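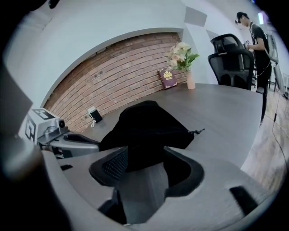 The brick-wall table at work. Jacket on the chair, headset on the colleague.

My job is now teaching the robot my job. What should I be asking for?
Asked in July in Work & Careers / Automation. 91 views, 2 answers

I work in returns at Viken. People send back bags, pouches, small boxes and things they swear they never opened, and we check them, repack them and put them on the right shelf. I've been doing it for 7 years and I'm good at it in the way you get good at anything you do while thinking about lunch.

This spring the company signed up for a system called Bona, which is supposed to do the repacking. Before it can do any repacking it has to learn how, and for that it needs people. So a few of us have been moved off the floor and into another room, where we hold a gripper in each hand and pick things up with those. The grippers have cubes on top covered in black and white squares so their position can be tracked. You do the bag, you put the bag back where it was, you do the bag again. My mother asked what I do now and I said I move a bag. She asked where to.

It's less bad than it sounds. The room is quieter than the floor and there are chairs, although you stand for most of it. What nobody warned me about was the hands. I can open a drawstring pouch with two fingers without looking, and with grippers I'm a toddler in oven mitts. The first week my forearms ached all evening.

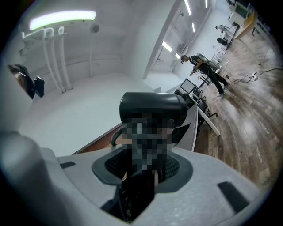

The other change is the schedule. Sessions get handed out by an app called Skedard, and every session gets a score. It dings you for "hesitation." I hesitate because I'm looking for the zipper. On the floor, looking for the zipper was considered part of the work.

So, three things. Is it normal to be paid the same rate for this? Our lead says it's "the same task category." Can I ask what happens to the returns positions once the thing can do bags? And is there any way to say the scoring is dumb without sounding like I'm scared of a robot? I'm 56, so people assume that anyway.

2 answers, sorted by votes

We went through this at a parts warehouse, with a different system (Dinu, if anyone cares, and I don't recommend caring). Some of this will depend on where you are and whether you have a union, so check with someone local before you sign anything.

Pay: same rate was the opening offer for us too. What moved it was getting a written description of the new duties. Ours came back with "demonstrates correct technique for training purposes" in it, and we pointed out that the company already had a job called trainer and that it paid more. Took two months and a lot of sighing on their side. Ask for the description by email and keep the reply.

Positions: yes, ask. Ask how many returns positions they expect to have in a year, and which jobs you can apply for. If they say they can't know, ask when they'll know. In our case the machine took over the boring boxes, and people got everything it couldn't manage. That sounds nice until you notice your whole day is now the awkward stuff, at the old hourly target. Get the target looked at early. I wish we had.

Scoring: leave the robot out of it. Say the score punishes checking, and ask whether they want it taught to skip the check. Ours went quiet at that one. Also, tell them about the forearms, in writing, this week. We got a ten-minute break every hour.

Second answer

just go slow lol. if it learns from you it learns slow and you have a job till you retire. worked at a bakery and the new oven still can't do rolls

Update from the person who asked

Thank you for the long answer. Asked for the description by email and got "great question" back, so that's one reply to keep. The breaks are happening. Hesitation is still on the score sheet but it's been renamed "pace," and I'm told it's under review.

To the bakery person: they can tell. Also it's very hard to go slow at a bag on purpose, you feel like an idiot. 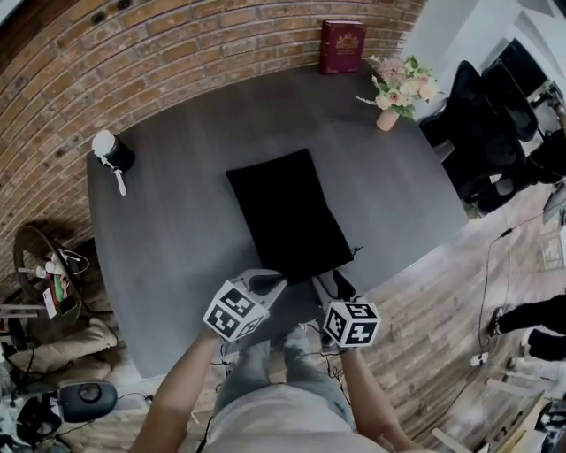 Both grippers at the bag. Flowers and a book for company.

They want to know if I'd do the awkward items next, meaning anything with a strap. I said I'd think about it once I'd seen the rate. If anyone has been through the "awkward items" stage and got a separate target for it, please post what wording you used.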